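I broke a wine glass before I had my coat off. It was on the corner of a bench by the door, my sleeve caught the foot of it, and that was that. Csaba Fekete looked down at the pieces and said, "Good, now the robots can't do worse than you." I liked him right away.

I'd come out to Huldale to spend a day at Ercombe, a small shop that tests robot hands for people who don't have the time or the patience to do it themselves. If you run a warehouse or a bottling line and you're trying to choose between grippers, you can read spec sheets until your eyes cross, or you can send the things to Fekete and let him try them on stuff that is hard to hold. He has a lot of stuff that is hard to hold. Shelves of it! He buys most of it at yard sales, and he has opinions about who throws out the best glassware (retired dentists, apparently).

The job on the table when I visited was a comparison between two fingertips. One is a plain hard tip made by Dobos, narrow at the end, the kind of thing that's been around forever. The other has a slightly springy pad, and Fekete has been fiddling with the design since March. Both get run through the same chores, 36 tries per chore, and both are driven by the same Datport controller so there's no arguing later about who had the better brain. 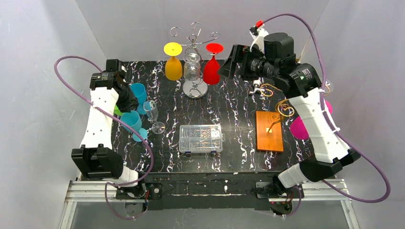 Drinkware, a glass holder and a box of small hardware share the table with both arms at Ercombe.

What struck me first was how slow it all is. I think I expected something out of a car commercial, arms whipping around and sparks maybe. What you get is an arm creeping up on a goblet the way you'd creep up on a cat that doesn't want to go to the vet. Then it stops, and it thinks, and you find that you've been holding your breath along with it.

Stemware is mean to robots, Fekete told me. A stem is skinny, a bowl is wide and curved, and the foot will catch on anything nearby. Clear glass is worse again, because the cameras tend to look straight through it and report back on whatever is behind. So he mixes clear pieces with colored ones, hangs a few upside down and leaves others lying on the tabletop, and sees which ones the system gets wrong. The black surface with the veins running through it was his idea too. He says a plain white table makes everybody look like a genius.

I asked if I could drive. There's a mode where you steer the arms yourself with a pair of handles, and new hires at Ercombe spend 13 hours on it before they're allowed near a real test. I got ten minutes. My first grab closed on air. My second closed on the other arm, which made a noise I'd describe as offended. By the third I'd gotten hold of a goblet by its foot and lifted it clear of the table, and I let out a whoop you could have heard in the parking lot. Then I realized I had no idea how to put it down. Lifting is easy, it's the letting go that gets you! You can't feel when the foot touches, so you end up hovering there with your shoulders around your ears, lowering it a hair at a time.

That missing sense of touch is why Fekete cares so much about the view from the wrist. There's a small camera mounted right by the fingers, and once I quit looking at the arms and watched its feed on the monitor, I got better fast. 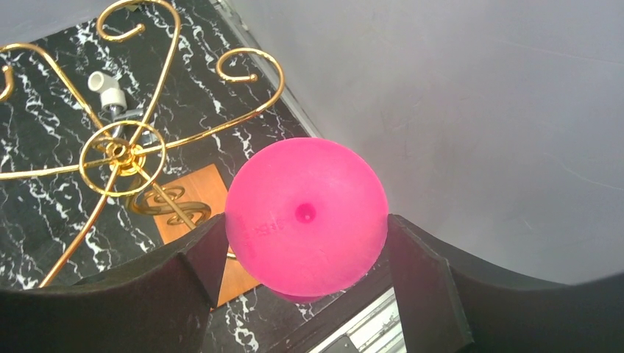

It's a funny way to see the world, with two big dark fingers always in front of you and everything else spread out behind them. You lose your sense of how far away things are, but you can tell at a glance whether you've got something squarely by the sides or you're about to squeeze it out like a bar of soap. Fekete can spot a bad grip before the arm has started to lift. He'll just say "nope" and reach for his coffee.

So which tip is winning? Depends on the chore, and he got a little cagey when I pushed. The hard tip is better at getting into tight spots, and it's still the one he'd pick for small metal parts. The springy one is kinder to anything round or slick, but the pads wear, and he's already gone through two sets. He'd like a third version that splits the difference, narrow at the end and soft farther back, and he showed me a sketch of it on the back of a parts invoice dated 9/2/23. The sketch had a coffee ring on it, and a phone number he couldn't place.

Before I left I asked to have one more turn at the handles. I went for a goblet again, got it up, and got it back down on its foot without a wobble. Fekete didn't say "nope" even once. Then I offered to pay for the glass by the door, and he told me it had cost him a quarter.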